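Lisdale Sidewalk Delivery Pilot
Progress report for the quarter ending December 30, 2025

Thank you, as always, for your patience with us this quarter. I know you were hoping to read about the first deliveries to the Weser apartments, and I was very much hoping to write about them, but most of our time since October has gone into one stubborn fault and I would like to tell you about it properly.

You may remember from my last letter that the Kubo cart had been doing nicely in the simulator and was getting ready for its first outdoor runs. Then, in a batch of 200 simulated crossings, it stopped dead in the road in nine of them. It didn't slow down or ask for help, it simply sat there on the stripes until the run timed out. A cart standing still in a crosswalk is a real danger to itself and to anyone driving up behind it, so we canceled the outdoor runs that same afternoon (the cart has stayed in the workshop ever since, and it will stay there until I can show you better numbers).
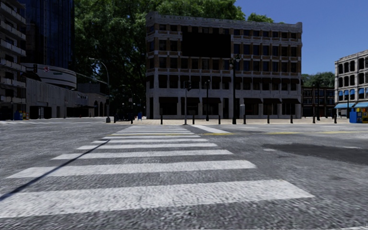
Udidow Street Robotics, Simulation and Safety Team

The downtown crossing is where we have done nearly all of the digging. It has wide white stripes with worn paint and a thin pole shadow falling across them at a slant, and the cart's obstacle detector was reading shadows like that one as a low barrier. Once it believed there was a barrier right in front of its wheels, the planner had no safe move left, and our old rule told it to wait. We had never set a limit on the waiting, and I take the blame for that one!

We have made two changes so far. The detector now has to see some height before it calls a thing solid, and a cart that is blocked partway over must head for the nearer curb at walking pace and call an operator. With both in place we ran the crossing 500 times and had no stops in the road. I was delighted, but please don't read too much into it yet, as all of those runs were on an empty street with a clear sky.

There is also some tidying to do in the city model itself. The brick building across the plaza has a large black patch near the top where the windows ought to be, and it looks to us like a missing texture. We don't believe it played any part in the fault, but the cart's cameras use building fronts to help fix its position, so I would feel better having it repaired before we test further.

Next quarter we plan to add traffic and people on foot to the crossing, then repeat the whole set under low sun and cloud. Spending is within budget, with the money for outdoor runs carried over untouched.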